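Writing the rules before the demo

I've been rewriting our bench rules for kitchen robot work at Astden, and I'm having far more fun with it than anyone should have with a safety document! The old version ran to 188 lines and most of us had stopped reading it somewhere near the top.

Theresia Reisinger got me started. She asked what the arm is allowed to do with a door. Open it, sure, but how hard may it pull before it has to stop and wait for a person? We had a number for lifting and a number for pushing, and for doors we had a shrug. So doors got their own page.

My favorite new rule is that every appliance gets a task sheet before the arm goes near it. The sheet names each control the robot may touch and each one it may not. For a microwave with dials, that means the power knob, the timer knob and the door button are written up separately, with the starting position of each.

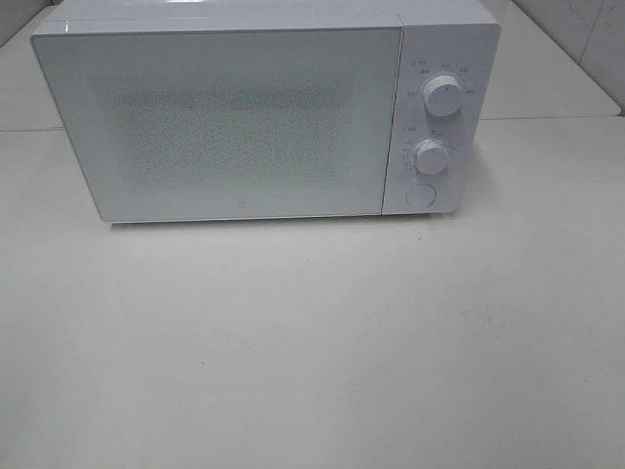 The second rule is about the reset. Everything else comes off the table between runs, and the appliance goes back to the same spot with the door closed. Higinio Arriaga fought me on this one (he likes a bit of mess, and for later tests he has a point), but for the first 5 runs of any new task I want it boring. If something goes wrong I want to know it was the motion and not a stray mug.

Then there's the stop rule. One person holds the stop button and does no other job. No typing, no filming, no chatting about Bredard's new gripper, however tempting. We swap after up to 2 hours, and I'd like to make that shorter.

Still open: what to do about labels in a language the operator can't read. I'm leaning toward a translated copy clipped to the task sheet, and Theresia wants stickers on the machine itself. If your lab has settled this, please write to me, I'd love to see your wording.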